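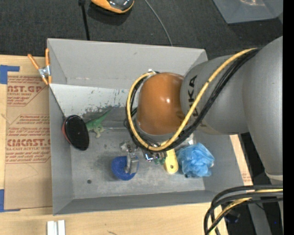

Viton Bin Picking Cell: Demonstration Sessions

The Viton cell picks mixed, unsorted items from a single open bin. It is shown in operation at the Drurkolell site in June. Sessions start at 9 a.m. and are limited to 12 visitors.

Configuration on show
Arm: KUKA
End effector: finger gripper
Control software: Sistitari
Item catalog: 1,076 entries
Item types: rigid, soft and mesh goods, including toys and bath items

Each session includes 20 pick attempts. Failed picks are logged and left in the count. Visitors may bring one item of their own for testing; it must fit between the gripper fingers and contain no liquid.

Hamish Ngata runs the cell. Finn Reuter answers questions on integration and pricing. Bookings go through the Panyasiri sales office. Closed shoes are required on the floor.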